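I've repainted the ceiling in our place on Montoya twice now, and the second go was so much better that I figured I'd write down how I did it. (Mali Humphreys, if you're reading, yes, I finally washed your roller tray.)

## Get the room ready

Push what you can into the middle and cover it all with plastic. I like canvas on the floor, though, since plastic gets slippery and I've nearly gone off the ladder that way! Wipe the ceiling with a dry microfiber mop. Cobwebs in wet paint are a pain to pick out.

Fill any cracks, let the filler dry overnight, sand it smooth and wipe again. If you've got an old water stain, hit it with a stain-blocking primer first. I skipped that the first time and the brown ring came right back through.

## Cut in the edges

Use a 2 inch angled brush and work your way along the wall in short stretches. Dip just the tips, tap off the extra, and pull one long stroke. I only cut in one side of the room before rolling it, so the edge is still wet when the roller gets there.

## Roll it

Flat white, an extension pole, and a medium-nap roller. Roll one way for the first coat and across it for the second. Keep the roller loaded, and when it starts sounding sticky, go get more paint. Don't go back over spots that have started to dry, or you'll see every one of them when the sun comes in.

## Tray ceilings

A stepped ceiling takes longer, mostly on account of all those edges. Start with the recessed panel, let it dry, then do the moldings with a brush, working from the inside out. I keep everything the same white so a wobbly line doesn't show.
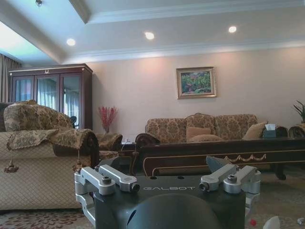
## Cleaning up

Scrape the roller back into the can before you rinse it (you'd be amazed how much paint is in there). Pull the tape while the last coat is still a little soft, slowly, at an angle. Then leave the windows cracked and go eat dinner somewhere else.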